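4.3 Registering official gifts in the Histix register

This section covers the entry of gifts received by a head of state, a vice-regal office holder or a member of their household on official business. It applies to Histix installations set up under the Aranda protocol profile. Gifts given by the office are handled separately in Section 4.5.

Before you start

You need the Registrar or Deputy Registrar role. Viewers can open the gift form but cannot save it. Have the visit file number and the presentation list from the host office at hand.

Note: A gift to a minor in the household is entered under the minor's own name, with the parent or guardian recorded as signatory. Do not enter it under the parent.

To create a gift record

1. From the Register menu, select Gifts, then New Record.

2. Enter the visit file number. The date, venue and host country are filled in from the visit file. If the fields stay blank, the visit has not been closed in the Visits module.

3. In Donor, choose State, Organization or Individual. For a joint gift, select the senior donor first and add the others with the Add Donor button.

4. Enter the donor's style and title as they appear on the presentation card. Histix does not correct precedence or honorifics in this field.

5. In Object Class, pick the closest match from the list. Class 1318 (Household and table articles) includes cookware, cutlery and serving pieces. Class 2136 (Children's articles) includes toys, christening cups and nursery furniture.

6. Enter a plain description of up to 34 words. Leave out the donor's name and any account of the ceremony.
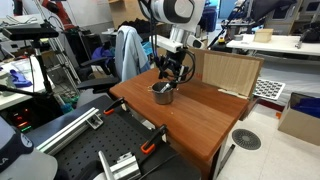

Figure 4-2. Small stainless-steel pot with thin wire handle, and utensil (Class 1318).

7. Attach at least 2 photographs to the record. Colour files only; greyscale scans are rejected at upload.

8. Enter the valuation and its source. If no valuation is available, tick Pending. The record can be saved but not published.

9. Select Save. Histix assigns a register number and locks the Donor fields.

Caution: Once a register number has been assigned, the record cannot be deleted. An entry made in error must be voided under Section 4.7. Voided numbers are not reused.

Sets and multiple items

A set presented as one gift takes one register number. Use the Parts tab to list each piece. Items handed over at the same event by different donors are separate gifts — even where they arrive in one case.

Perishable gifts

Food and flowers are recorded with the Disposal field completed at the time of entry. The valuation may be left at nil.

Publishing to the annual list

Published records appear on the office's public list at the next overnight run. To hold a record back, set Release to Deferred before saving. Deferred records stay visible to auditors.

Note: Offices that share a server with the Winolport archive should confirm that the Sivetia export connector is switched off before publishing. With the connector on, deferred records are copied to the archive's reading room catalogue.

Section last revised April 2019. For changes to object classes, see Appendix C.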